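Bench Talk > Buying and Budgeting
Topic: Second two-arm cell or spend it on spares? Budget due Tuesday

knurled_nut
Our first cell has been running since February and has earned the right to ask for money. I have 2,360 dollars left on the equipment line, and if I don't put in a plan by Tuesday it goes back into the big pot and becomes somebody's conference chairs.

Two options on my sheet:

A) Most of a second cell. Same small servo arms, same rail, wrist cameras, extrusion frame. I'd be short on the frame and would have to build that part out of leftovers.

B) Keep one cell and buy it a decent life: spare servos, a spare gripper, spare camera cables, a real power supply.

The job is sorting and plating fake produce, over and over, with the props and the backdrop swapped out between sets.

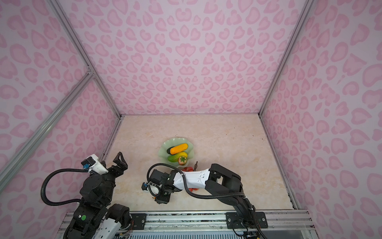 Current cell, produce set, pink walls in.

I lean toward A. Talk me out of it, or at least talk slower than my boss does.

tinsnip
B. Next question.

Okay, longer answer. You have one cell and it sounds like no spares. When a wrist servo goes, you have zero cells. If you buy a second one and still no spares, you have two cells for a while, then one cell and a parts donor, which is option B at a much higher price.

Also, what did those walls cost? I've seen nightclub bathrooms with more restraint.

knurled_nut
The walls are printed panels and they were the cheapest thing on the order. Plain backgrounds all started to look alike, so we rotate patterns. Leopard hearts won a vote I wasn't invited to.

mossyoak_cnc
Going to disagree with tinsnip. Time is the cost here. If one person can reset props for two cells, the second cell nearly doubles output for no extra wages. Spares don't produce anything, they sit in a drawer and make you feel responsible.

We went from one to two on a Condori frame kit and I'd do it again. The second build took a third of the time because we'd already made the mistakes.

tinsnip
"If one person can reset props for two cells" is carrying a lot of weight in that paragraph. Those little tomato things or whatever they are, the red ones under the right arm, look like a pain to put back every run. Has anybody timed it?

knurled_nut
Timed it this afternoon out of spite. The reset is slower than the run. So right now the arms wait for the human, and a second cell would mean two pairs of arms waiting for the human. I don't love what this does to option A.

mossyoak_cnc
Fine, that's a real number and I hate it. Fewer props per set, then? Put everything on trays you can swap whole?

gasket_case
Coming at this from the boring side. Look at the cables before anything else. You've got those corrugated looms making big loops off both wrists. They look good and they're what failed first for us, always at the connector. We now keep 3 spares per arm. Ours came from Gustix at 223 for a bundle, which felt like robbery until the first time we didn't lose a day over it.

Second boring thing: your line says 2,360, but does that include shipping and tax? Mine never does, and every year I am surprised by it like a dog at a doorbell.

knurled_nut
It does not include shipping. I have just gone and looked, and I am the dog.

Cables noted. Anyone bought from Pralach? Their arms are cheaper than the ones we have and the quote came back in an hour, which I can't decide how to feel about.

tinsnip
Don't mix arms. Different arms means different spares, different calibration and different everything, and you will be the one holding the wrong screw at 6 p.m.

mossyoak_cnc
Half agree. I ran Pralach arms for a season and they were all right. The gripper jaws had more slop than I wanted – fine for a fat eggplant, bad for a stem. But as a first cell they'd be okay. As a second cell next to a different brand, no.

gasket_case
Has anyone tried the Evari leasing thing? You rent the cell and they swap dead arms by mail.

tinsnip
I priced it. More than the arms are worth by the end of year one, and you have to keep the boxes. I don't have room for the boxes.

knurled_nut
I keep all boxes. It's a condition.

Where I've landed: option B for this round. Servos first, then the cables, one complete gripper, and the power supply if shipping leaves me anything. Then 2 sets of swap trays so the reset gets faster, and a note on the sheet that says second cell next round if the reset time comes under the run time. Boss likes an "if." It sounds like a plan and costs nothing.

mossyoak_cnc
Still think you'll wish you had the second cell by summer. But put the tray thing in writing, with the timing from before and after, or next year you'll be arguing from memory.

gasket_case
Label the spares with the date you bought them. And don't tell the other department you have them.

tinsnip
Good sheet. What pattern is next on the walls?

knurled_nut
Bananas. I was outvoted again.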